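Tarnel Large Paddle Brush
Home > Bath & Vanity > Brushes and Combs

If you have ever stood in front of the mirror on a busy morning with one arm in a sleeve and a brush that keeps catching at the back of your neck, you already know why we carry this one! The Tarnel has been on our shelves at Custdale for going on three years now, and it is still the brush I reach for when a customer comes in and tells me she has long hair, thick hair, or a daughter with both. 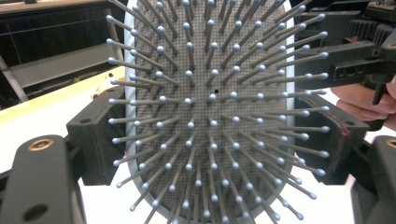 The pins are what make a paddle brush pleasant or miserable to use, so let me go on about them for a minute. You want ones that give a little when they meet a tangle and spring back afterward. On the Tarnel they are slender and gray, and each one finishes in a little pale ball tip, so there is no bare end to drag across your scalp. They stand in a gray cushion pad covered with a very fine grid of tiny holes, and a smooth white rim runs around the pad. I like to start at the ends and work my way up (my mother taught me that, and I have never found a better way), and then finish with long slow strokes from the crown once everything is moving freely.

It is a generous size, I should warn you. If you mostly brush your hair in the car or carry a tiny purse, have a look at the Arango travel brush instead, which folds up and has a mirror in the lid. The Tarnel is happier at home, on the dresser or hanging in the bathroom.

Details
Shape: large oval paddle
Pins: ball tipped
Price: $17
Gift wrap: add $2
Item number: 92

Looking after it
Pull the loose hair out every week or so with the tail of a comb. Every month, swish the pins in a shallow bowl of lukewarm water with a drop of shampoo, rinse, and lay the brush pins down on a towel overnight. Please don't soak it! Water gets in under the cushion and takes forever to come out again.

Goes nicely with
A dresser gets crowded fast, and I am a great believer in little pots for the hair ties and clips that otherwise end up under the bed. We keep a changing handful of them in the Skirkance corner of the shop, and they make a sweet present together with a brush.
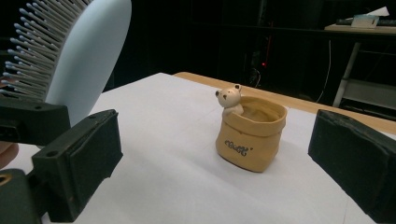 Paddle brush with our tan ceramic paper-bag pot and its little bear.

The pots are sold separately at $19 each. Orders placed before 11 in the morning go out the same day, and you can always write to Marisol Zavala at the shop if you would like a note tucked in with yours.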